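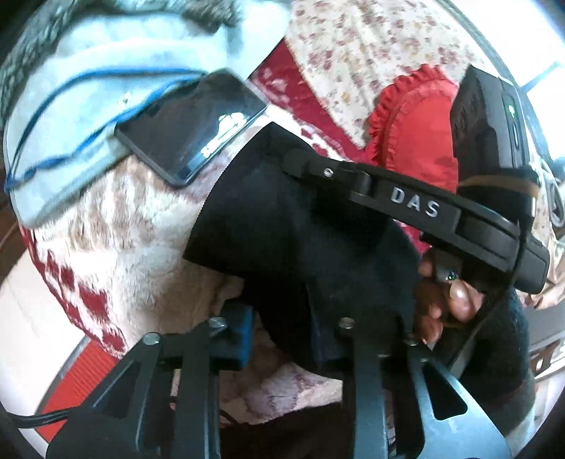 How much weight should I add going from fresh water to salt water?

asked by quarrykid_n - 1,439 views

I did all my training dives in the quarry at Kaltberg and I'm finally going to the ocean in December! In the quarry I wear twelve pounds with a full 5 mm suit and I feel pretty good with that. The shop in Aletari wants to know how much lead to set aside for me. Same suit, same fins, aluminum 80 tank. Is there a rule, or do I just guess and fix it on the first dive?

quietfins - 1,522 points

Add two to three percent of your total weight, and by total I mean you plus everything you're wearing, tank included. For most people that comes out to four to six pounds. Salt water is a bit denser than fresh, so it pushes up on you harder, and the extra lead makes up for that. If you and your gear weigh 200 pounds on the bathroom scale, tell the shop seventeen and you'll be close.

Then do a proper weight check before the first dive, please! It takes two minutes. Get in where it's too deep to stand, reg in your mouth, all the air out of your BCD, and hold a normal breath without kicking. You want to float with the water at eye level, and when you breathe out you should start to sink slowly. If the tank is full, put on about five more pounds after that, because an aluminum tank gets floaty as you use up the gas. Do the check again at the end of the dive with a low tank and you can skip that last bit of math.

Oh, and have a great trip. My first ocean dive was at the Queiroz reef and I came up grinning so hard my mask leaked. 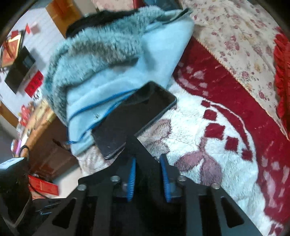 A black smartphone on soft fabric.

logbook_lou - 361 points

Everything quietfins said, plus WRITE IT DOWN. This is my favorite boring habit in diving. After each dive I put down the suit, the tank, fresh or salt, how much lead, and one word for how it felt at the safety stop (heavy, light, good). I use the notes page on my phone and copy it into the paper log at night. Now when a shop asks, I just look it up, and I get to feel very organized for once.

Also check where the lead goes. I took the same weight from a belt to the pockets of a Prureck vest and my legs sank like crazy until I moved two pounds up to the tank band. Same number, totally different dive! If your feet drop when you stop kicking, move some weight toward your shoulders before you start taking any off.

One more thing - is it a rental suit over there or are you bringing your own? A newer 5 mm floats a lot more than an old squashed one.

bubbles4ever

just add 6, worked for me

quarrykid_n

Bringing my own, it's pretty new. I told them seventeen and they said they'll have a few spare two-pounders on the boat for the check. Thank you all, I'm so excited! Going to try the notes thing starting with the quarry this weekend, and I'll see what moving a little up to the tank band does, because my feet do drop now that you mention it.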